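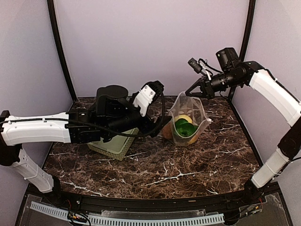

About the Rultier Robotics Club

Home | About | The Season | Joining | Contact

Who we are

The Rultier Robotics Club is the after-school robotics program of the Rultier School. We meet in Room 2, next to the music practice rooms, and we would like to thank the brass section for its patience, which we have tested as often as it has tested ours.

We build and program two-armed machines that handle groceries. People tend to ask whether we fight robots against each other. We don't. Our robots put vegetables in bags, and parents who come in hoping for flamethrowers generally leave having watched a bell pepper for twenty minutes.

The club is run by Ismael Figueiredo, who teaches physics during the day and wrote most of this page. The students wrote the rest and removed several of my adjectives.

How it started

We began with one arm and a box of foam cubes. The arm could pick up a cube and put it down somewhere else, and after a few weeks it could do this so reliably that attendance dropped. Somebody's little sister, who had come along to be collected, asked if it could pick up her orange. It could not. It could roll her orange off the table and under the radiator, and by the next session everybody was back.

A second arm followed the year after, paid for by a bake sale, a grant from the parents' association and a second bake sale. We have been working with fruit and vegetables ever since.

What we do

The task for this season is packing. Two arms share one table, with a basket, a clear plastic bag and some produce, and the produce has to end up bagged without being bruised or flung. Written down like that it sounds like an afternoon's work. We started in the fall.

Bags are the trouble. A basket stays the shape it was when you bought it. A plastic bag has a new shape every time you look at it, and it is see-through, so the cameras on the wrists have opinions about where the rim is and the opinions differ. Students spend a lot of the year on this. They also learn that round things roll and that a small brown fruit on a brown table is a mean thing to do to a vision program. One of our eighth graders has asked for the table to be repainted. The request is under review and has been since she made it.

Members work in three groups, and most people change groups at least once.

Motion writes the code that moves the arms and, more to the point, keeps them from meeting. Both arms want to be over the bag at the same time. Teaching them to take turns is a lot like teaching sixth grade.

Vision works with the camera pictures. This group labels a great many photographs of peppers and is the quietest of the three.

Bench looks after the hardware: screws, cables, fingers, connectors and the drawer we keep meaning to sort. If you like a tidy cable, Bench will love you.

The arms have names. The left one is Hiten and the right one is Quách, after a vote that ran to a second round. Neither is ever to be called "the good one" in front of the other. This is a written rule.

The Gusach Cup

Every spring we enter the Gusach Cup, a regional contest for school teams with arm-type robots. Each team gets a timed run with items chosen by the judges, followed by an interview in which the students explain what their robot did and what they had meant it to do.

Last year we scored 326 points out of a possible 700. That put us solidly in the middle, and we won the judges' prize for the clearest lab notebook, which hangs by the door. The year before that we scored 100, all of it in the interview. We consider the trend encouraging and have asked the math department not to extend the line any further.

What students get out of it

They learn to program in Python, to read a wiring diagram and to change one thing at a time when something goes wrong. That last one takes the longest, and the adults in the room are not always ahead. They write up every session in the notebook, including the sessions where very little happened. A few of our older members have gone on to study engineering. One went on to study French and still comes back to fix the left gripper.

We don't grade anything. Nobody needs to be good at math to join, though you may find that you mind it less by summer.

Joining

The club is open to students in grades six through twelve. There is no test and no fee. You will need closed shoes, something to tie back long hair, and a signed permission form from the school office. Please don't bring your own robot on the first day. Please do ask before eating anything you find in Room 2, as it may be equipment.

New members usually start in Bench for a few weeks, so that they know what they are breaking later on.

We are always glad of produce. Lemons and peppers hold up best. Tomatoes are welcome once we have improved.

Visiting

Families are welcome at our open session in March. Stay behind the yellow tape, keep phones on silent, and hold your applause until the bag is closed. It puts the students off.

Contact

Leave a note for Mr. Figueiredo at the school office, or knock on the door of Room 2. Knock loudly if the trombones are in.

Page last updated March 19, 2019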